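4. Setting the bin and running your first slow reach

Now for the part we always enjoy! Put the bin down inside your tape marks and clamp a rear corner to the table, good and snug – a bin that creeps will spoil your taught points.

5. Drop in a few odds and ends from around the shop, then jog the arm down slowly.

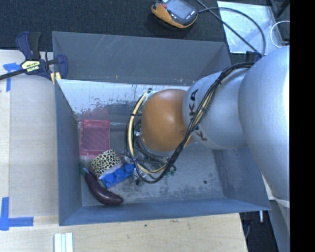
Fig. 3. Arm in the bin, clamp at the rear left corner.

CAUTION: Watch the cable loop at the wrist as you go down. If it tugs, stop and re-tie it.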